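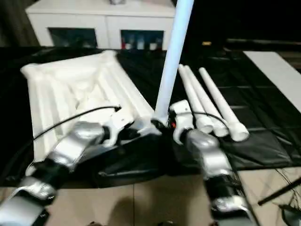 Figure 6-2. Left and right grippers at the lower end of an upright pipe. Three more pipes are on the table to the right.

6.2 Teaching a two-handed pipe pick

Use this procedure to teach the Riner two-arm unit to pick a pipe from the table and stand it up. Complete the gripper check in 6.1 first.

Before you start

Cover the table and pull the cover tight where the pipes will lie. Small folds elsewhere do not affect the pick. Lay the pipes side by side with the wider ends toward the robot, and leave enough space between them for one gripper finger.

CAUTION: Keep hands and loose clothing out of the work area whenever the arms are powered. The stop button must be within reach of the operator.

1. On the Otine panel, open Tasks and select New. Enter a task number. Factory tasks use 60 to 62, so do not use these.

2. Set both arms to Guide. The joints will now move by hand.

3. Bring the right gripper to the near end of the first pipe and press Close. If the fingers slip, open the gripper, move it slightly farther along the pipe and try again.

4. Press Save Point.

5. Raise the pipe slowly until it is nearly upright. A slight tilt is acceptable. Check that the top clears any lamp or shelf over the table.

6. Bring the left gripper in from the other side, close to the lower end of the pipe. Do not let the grippers touch.

7. Press Save Point again, then Save Task.

8. Step back, set both arms to Run and play the task at the lowest speed.

NOTE: The cables at the wrists need slack. If a cable pulls tight during step 5 or 6, stop and refit the cable clip as shown in 3.4. Cables may pass over the pipes or packaging but must not go between the gripper fingers.

NOTE: Molded foam trays can stay on the table during teaching if they are outside the path of both arms. Move the tray before teaching a task that places pipes on that side.

If the task stops with code 146, the right arm has reached its height limit. Lower the last saved point and repeat from step 5. Code 2502 means that the two grippers were taught too close together. Delete the left arm point and repeat steps 6 and 7.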